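Card Sorter and Packer, Part-Time

Windier, Caston workshop

Posted in February. Open until filled.

Windier makes and fills card wallets, card holders and counter displays for clubs, hotels and small shops. We are hiring one part-time person for the card bench in Caston. The work is putting cards into holders, taking them out again, and checking that each one is in the right pocket and facing the right way. 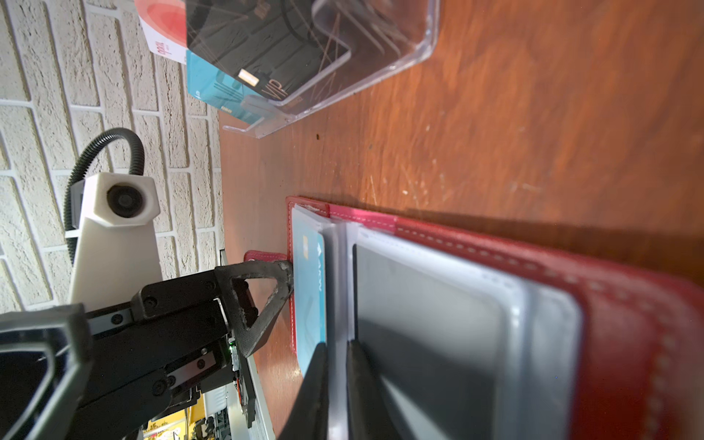

Most of our orders are for wallets with plastic sleeves. You will fill these by hand for several hours of each shift, so you need steady fingers and some patience with tight pockets. Leather holders like the red one with the white stitching have clear and frosted sleeves stacked close together, and a card has to go in straight or it catches on the sleeve behind it. Bank-size cards with a chip are loaded upright. You will also load clear acrylic stands, clean off fingerprints and pack the finished pieces in tissue.

Hours and pay

The job is 17 hours a week, mornings only, starting at 8:30. Pay is hourly and goes out every two weeks. There is a paid break at 10:15. Extra hours come up before the summer season and are offered to bench staff first.

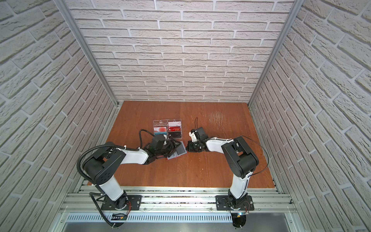 Training takes two weeks. You will start with single-sleeve wallets and move to the multi-pocket holders when your error rate is low enough. A normal order is 40 holders. The largest last year was for Alexiou, at 2,803 cards, and it was shared among the whole bench.

What we ask for

Good close-up eyesight, with or without glasses.
Able to sit or stand at a table for up to two hours at a time.
Able to read an order sheet and match it to the cards.
Careful with surfaces. Wood table tops mark easily, so blades, staples and rings stay off them.

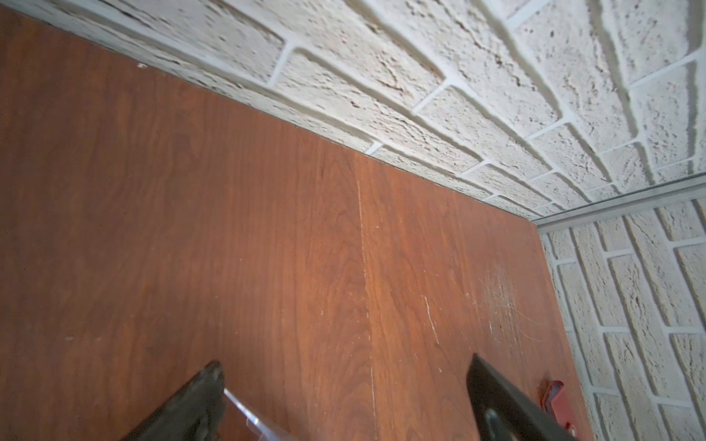

What you will do on a shift

Collect the order sheet and the card trays.
Sort cards by type: VIP, member, payment, gift.
Load the holders and acrylic stands in the order shown on the sheet. A six-compartment stand is filled from the top row down.
Hold each card by its edges and look at both faces before it goes in.
Set aside any card with a bent corner or smeared print.
Wipe down the table and return unused cards.
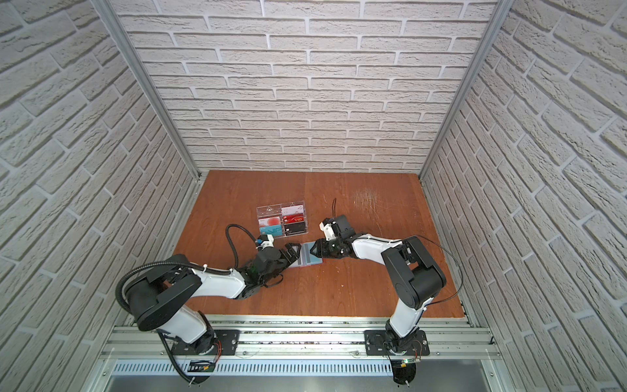 How to apply

Send a short letter and your work history to the Windier office in Caston, or drop them off at the front desk before 4 p.m. Please mark the envelope "Dokau bench," the name of the product line you would be working on. Previous packing work helps but is not required. Applicants we want to meet will be asked in for a 32-minute paid trial, filling holders from a sample order sheet.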